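**Bristle pads and flat pads on the Skanix hand tool**

Kerubo Kariuki has spent most of the spring on one question: which finger lining holds glazed tableware at the lowest grip force. She runs gripper trials at Skirano, where the hand-held tool is used to record grasps before any arm is involved.

"We compared 2 linings on the same linkage," she says. "A flat rubber pad and a bristled one. Same fingers, same pivots."
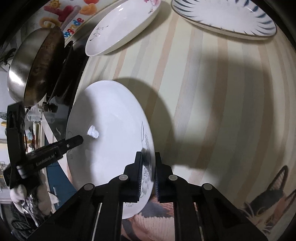
*Photo: Skirano / Mercy Khaemba*

A plate pinched near the rim is her hardest case. "It's thin, it's glossy, and the load sits well off the contact point. Any slip shows up as rotation first."

The log holds 521 grasps, split between plates, bowls and pans. Kariuki discards the first 20 of each session while the operator settles in. On the rest, the flat pad needed more closing force on plates. On pans she found no difference worth reporting.

Wear is the open issue. "The bristles flatten after some 6 hours of use. I don't have a replacement interval yet."

The controller comparison, begun in February, continues on the Esteban arm with the bristled lining fitted.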